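Section 3. Teaching a pour by hand or by remote control
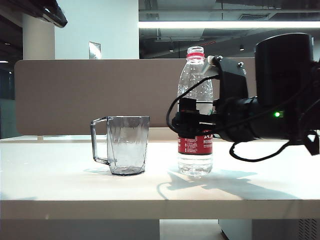

Fig. 3.1. Gripper at the middle of the bottle, cup to its left, both upright on the table.

By now the arm is bolted down, switched on and has passed its checks (Section 2). It knows nothing about pouring. In this section you will show it, several times over, and the Resari recorder will write down everything you do, including the bits you would rather it hadn't.

There are two ways to show the arm a task. In hand mode you take hold of the wrist and move it yourself. In remote mode you stay at the Dullen controller and the arm copies you from a distance. Hand mode is quicker to learn. Remote mode gives cleaner recordings, once you have stopped steering with your shoulders.

3.1 Before you start

You will need:
a clear bottle with the cap off
a cup with a handle
500 ml of water
a towel
a second towel

Caution: Water and electronics do not get on. Keep the controller, the power supply and your tea off the work table.

Note: Clear objects are hard for the cameras. Bottles with a printed label are easier to find than bare ones. Leave the label on, even if it is coming away at one corner and annoys you.

3.2 Setting out the table

1. Clear the table of everything except the bottle and the cup. The model will take an interest in anything you leave there, and a stray pen can become, in its view, an essential part of pouring.

2. Stand the bottle within easy reach of the arm.

3. Put the cup beyond the bottle, on the side away from the arm base. Turn the handle away from the bottle so the fingers don't catch it.

4. Look at the cable loops at the wrist. They should hang freely and stay clear of the finger tips. If a loop snags on the bottle when the wrist turns, clip it back to the bracket before going on.

5. Wait for the green light on the arm. If it is any other colour, go back to Section 2. Pressing Start harder makes no difference.

3.3 Recording in hand mode

1. On the recorder, choose New Task and type a name. "Pour water" is a good name. "Test final new 2" is a name you will regret in January.

2. Select Hand. The joints go soft and the arm may sink a little. Support it at the wrist before you confirm.

3. Press Record and wait for the beep.

4. Guide the open gripper to the middle of the bottle, keeping the fingers level. Go in from the side. Coming down from above works well on film and badly on bottles.

5. Close the fingers with the thumb switch. Stop as soon as the bottle is held. Thin plastic dents easily, and a squeezed open bottle is a fountain.

6. Lift, move across to the cup, and tilt. Pour at the speed you would use for an elderly relative.

7. Bring the bottle upright, return it to the table, open the fingers and back away in a straight line.

8. Press Stop. Choose Keep or Discard.

Caution: Keep your face and your free hand out of the space between the gripper and the cup. In hand mode the arm will go wherever it is pushed, and it has no views on what is already there.

3.4 Recording in remote mode

1. Park the arm in its home position and select Remote.

2. Hold the Dullen controller in the same pose as the arm. The recorder will not start until the two agree. This can take a while the first time and is good for the character.

3. Press Record, wait for the beep, and carry out steps 4 to 7 above using the controller. The trigger opens and closes the fingers.

4. If you lose your place, let go of the trigger guard. The arm will stop and hold its grip. Line the controller up again and carry on, or discard the take.

Note: Watch the gripper, never the screen. The picture on the screen runs slightly behind, and people who pour by it tend to meet the second towel.

3.5 How many takes

Record 16 good takes for a first model. Between takes, move the cup a little and change the amount of water. If every take is identical, the arm will learn one pour to one spot and will perform it faithfully after the cup has gone.

Small hesitations are fine. Discard any take in which you dropped the bottle, missed the cup, or stopped halfway to answer the phone. The model cannot tell a mistake from a technique, and it will copy both with equal care.

3.6 If something goes wrong

The bottle tips as the fingers close: the grip is too high. Move down to the middle and try again.

The bottle slips when tilted: wipe the outside of the bottle and the finger pads, then raise the grip setting by one step.

The recorder reports "No object": turn the bottle so that more of the label faces the table camera.

The arm pushes back in hand mode: you are at the end of a joint's travel. It will win. Back off and approach from another angle.

When you have your takes, leave the recorder switched on and go to Section 4, Training from your recordings. Dry the table first.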